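4. Primera sesión con el planificador de dos brazos

Si ha llegado hasta aquí, Jako ya está instalado y el servidor de simulación Phelan responde al comando de estado. ¡Ahora empieza lo bueno! En esta sección cargará la cocina de prueba, conectará las cámaras al módulo de percepción Jimness y ejecutará la primera trayectoria planificada con un brazo ocupado y el otro libre. Es el ejercicio que más nos gusta de todo el manual, porque obliga a que percepción, planificación y control se entiendan entre sí desde el primer minuto.

Los pasos se han comprobado con la versión del 20 de mayo de 2020. Si conserva una instalación de abril, actualícela antes de seguir: el formato de los archivos de poses cambió y los antiguos no se cargan.

4.1 Cargar la escena

1. Abra una terminal en la carpeta del proyecto y arranque Phelan con el perfil "cocina".
2. Espere a que el registro muestre "escena lista". La primera carga compila las mallas de colisión y tarda más que las siguientes.
3. En el panel izquierdo de Jako, pulse Conectar. El indicador de estado pasa a verde.
4. Active las 2 cámaras de trabajo en Vistas > Añadir. Cada una abre su propia ventana, que puede acoplar donde le resulte cómodo.
5. Compruebe en el árbol de objetos que el mango largo figura como "sujeto" y que la otra pinza figura como "libre".

La encimera viene cargada a propósito: platos, una botella de vidrio verde tumbada, una taza pequeña, utensilios. Con la superficie despejada casi cualquier planificador encuentra camino, y lo interesante es ver cómo Jako busca hueco cuando el mango cruza por encima del fregadero.

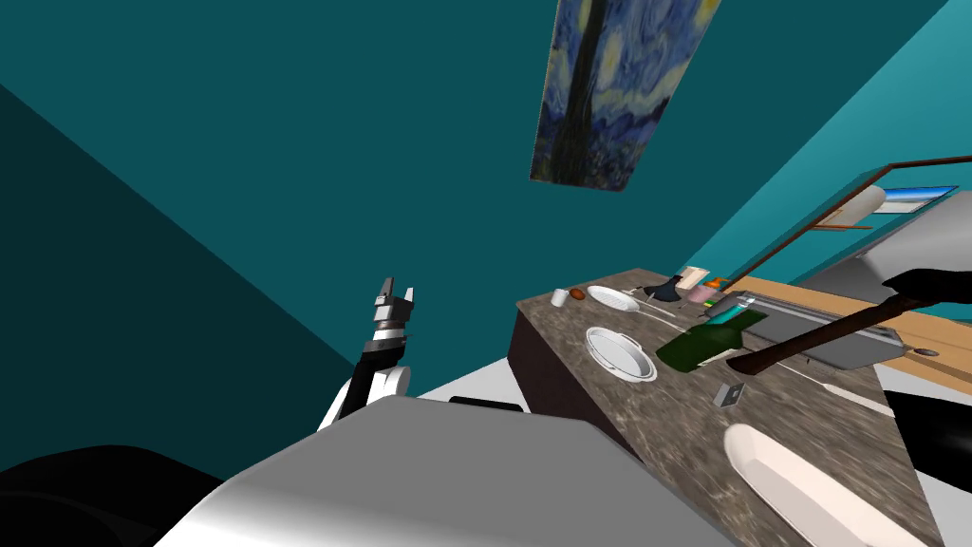

Nota: las ventanas de cámara no se enderezan solas. Jako muestra cada vista con la orientación real del sensor, y el horizonte puede quedar muy inclinado. Para la percepción es indiferente, ya que Jimness trabaja con la pose completa de la cámara. Si prefiere una vista nivelada para mirar usted, marque Vistas > Nivelar; solo afecta a la pantalla.

4.2 Calibrar la percepción

1. Vaya a Percepción > Jimness y seleccione la primera cámara.
2. Pulse Capturar referencia. Jimness toma 300 muestras de profundidad y calcula la posición de los planos principales (paredes, encimera, suelo).
3. Repita con la segunda cámara.
4. Pulse Fusionar. La nube combinada aparece en el visor 3D, y puede girarla con el ratón. Merece la pena dedicarle un rato: se aprende mucho viendo qué zonas quedan sin cubrir.
5. Revise la lista de objetos detectados. Los que tengan una confianza baja aparecen en ámbar; haga doble clic para confirmar la etiqueta o descartarla.

Precaución: no confirme en bloque las etiquetas en ámbar. Una etiqueta errónea lleva asociada una malla de colisión errónea, y el planificador se fiará de ella sin rechistar.

Nota: los cuadros, los espejos y otros elementos de pared pueden generar detecciones falsas. El reflejo de un espejo es el caso más traicionero, puesto que Jimness puede situar objetos detrás de la pared. Dibuje una máscara con Percepción > Excluir región y guárdela con la escena.

4.3 Planificar un movimiento con carga

Cuando una pinza sujeta algo largo, Jako añade el objeto al modelo del brazo y lo trata como un eslabón más. Esta función se llama Flando y es, a nuestro juicio, la parte más bonita del sistema.

1. Seleccione el brazo que sujeta el mango y active Flando en la pestaña Carga.
2. Ajuste la longitud del objeto. Para esta escena, escriba 645 mm.
3. Arrastre el marcador de destino hasta un punto libre por encima de la encimera.
4. Pulse Planificar. La trayectoria propuesta se dibuja en azul, y los tramos con poca holgura, en naranja.
5. Recorra la trayectoria con el deslizador inferior. Fíjese en el extremo libre del mango, que describe arcos mucho más amplios que la pinza.
6. Si está conforme, pulse Ejecutar.

¿Ha salido una trayectoria enrevesada? Es normal las primeras veces. Suba el número de intentos a 6 y vuelva a planificar; Jako conserva el mejor resultado y descarta el resto. También puede añadir un punto de paso intermedio a mano, cosa que suele funcionar de maravilla cuando hay botellas cerca.

Precaución: si modifica el agarre durante la sesión, desactive Flando y vuelva a activarlo. El modelo de carga no se recalcula por sí mismo.

Antes de pasar al segundo brazo, revise la vista de su cámara con los dedos abiertos. Los dedos deben verse a ambos lados, sin ningún objeto entre ellos, y en el árbol la pinza debe seguir como "libre".

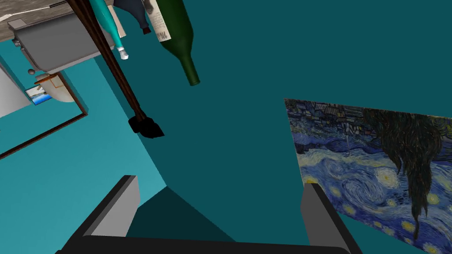 4.4 Mover el brazo libre

1. Cambie de brazo con la tecla Tab. El brazo activo se resalta en el visor 3D.
2. Mantenga marcada la casilla Considerar el otro brazo, para que el mango siga contando como obstáculo.
3. Elija un destino cercano y planifique con la velocidad al mínimo.
4. Ejecute y guarde la sesión en Archivo > Guardar todo. Se almacenan la escena, las máscaras y las dos trayectorias en un único archivo, que usaremos de nuevo en la sección 5.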